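Frequently asked questions about the Kundo study

What is Kundo?

Kundo is a training method for two-handed robots. It lets a robot learn a tabletop task from a small number of human demonstrations by first learning, from a large shared set, how objects tend to move when they are touched. The work was done at the Miltum lab in Astcombe.

What did you find?

With 20 demonstrations per task, a policy trained with Kundo did as well as our older baseline did with several times as many. The gain was largest on tasks where an object has to be picked up and set down on something else. On pushing tasks we saw almost no difference.

What is in the shared set?

It holds some 3000 short recordings of hands moving everyday things on a table. None of the evaluation tasks appear in it. Many of the objects do, and the paper has a separate table for objects that were left out.

What do the tasks look like?

There are 19 of them, all done at a table with plain household or toy objects. Most involve a plate, a cup or a mug, and one or more soft or rounded items that are awkward to grasp. The robot works from a head camera and its own joint readings.
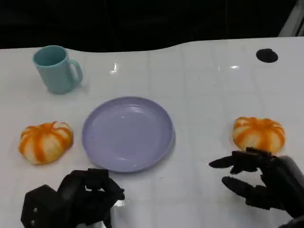 Head camera view: a mug, a plate and two toy pumpkins, with the right hand at one of the pumpkins.

Why pumpkins?

A squat, ribbed shape is a fair test of finger placement. There is no handle, and a grasp that lands too high tends to slide off the top. We also used blocks and bottles, and those results are listed by object in the appendix.

Does the hand block the camera?

Often, yes. The fingers can hide part of the target just when the grasp matters most. We did not add wrist cameras in this study. Kundo keeps a short memory of recent views, and removing that memory cost more than any other change we tried.

Do both hands have to be used?

No. The policy controls both at all times, but in many tasks one hand stays still. We do not tell it which hand to use – it picks that up from the demonstrations.

How were trials scored?

A trial counts as a success if the object is in its goal position when time runs out. Each one was scored from video by 2 people working separately.

What does it not do well?

Shiny tabletops still cause trouble. Bright reflections sometimes pull the reach off target, and training with varied lighting helped only in part. Stacking is also weak.

Can I use the code?

The training code and the Saarela evaluation scripts are open for research use. The recordings will follow in December – we are still checking the labels.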